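Mending night fills up at Nimley hall

NIMLEY - The mending night at Nimley hall got its biggest turnout yet in November, with 29 people through the door by 8 p.m. and a few more squeezing in after that. Chairs ran out. People sat on the stage steps with their coats on.

Hinata Kinoshita, who started the evenings last winter, had planned for a quiet one. Buttons, a hem or two. Instead people came with the big stuff: quilts, sofa covers, a sleeping bag with a split seam, one very old set of curtains. The long tables were taken early on so plenty of the sewing was done the old way, in laps.

"Big pieces are easier like that anyway," Kinoshita said. "You get the weight of it on your knees and it stops sliding off. On a table it just goes wherever it wants."

She spent most of the evening going from chair to chair. Pinning, unpicking, threading needles for anyone whose eyes had given up for the day. By 9 there was a line for the good scissors.

Padded things gave the most trouble. The filling shifts, the top layer puckers, and a stitch pulled too tight shows up as a dimple on the other side. Kinoshita's advice was to spread the piece out wide over the lap, hold the edge down flat with one hand and work in short runs. Stop, smooth it, look at it under a decent light, go again. Pale fabric is the worst for showing every mark, she said, so wash your hands first and keep the coffee on the floor.

A large cream piece got just that treatment, spread over a pair of blue jeans with a hand at the left edge.
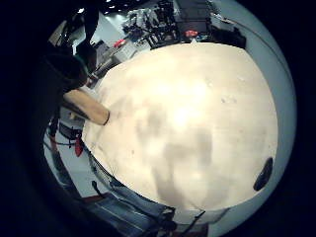 What it costs

Nothing to come in. Thread, needles and plain cotton patches are free while they last. Zippers and batting are at cost, pay at the door. Bring your own fabric if you need a color match, the scrap box is mostly navy and brown right now.

The hall got $2000 from Aubert, the fabric store on the main street, which covers heat and supplies thru spring. Part of it is going on lamps. The ceiling lights are fine for a meeting but not for black thread on black cloth, and several people said so on the sign-up sheet.

Two sewing machines are on loan as well. One was skipping stitches all evening and is off to be looked at. The other one is fine but please do not touch the tension dial, it took a long time to get right.

Next one

Same place, doors at 6:30 p.m., finish at 9:30. Places are now capped at 30 becuase of the chairs. Sign up on the sheet inside the hall door, or call the hall in the afternoon. If you can't make it, cross your name off so somebody else can have the seat.

Large items are welcome but get there early. Anything dirty or damp should be washed and dried at home first. Folding chairs to lend? Drop them at the side entrance before 6, with your name taped underneath.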